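Acta de la reunión sobre normas de teleoperación, febrero de 2020

Abrió la sesión Setareh Najafi, que agradeció a todos la paciencia con el cambio de sala. Se aprobó el acta anterior, con una pequeña corrección de Magdy Filali.
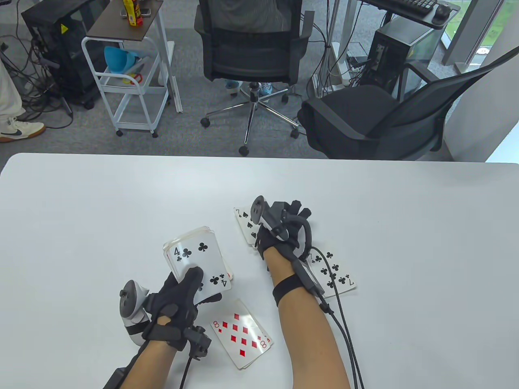

Joar Hedlund presentó la norma de cableado para el puesto Mirzaei. Hubo un debate largo y muy cordial -- se acordó fijar al antebrazo los cables que salen del guante, para que no pasen sobre los naipes, y despejar los del suelo. Revisión en 5 semanas.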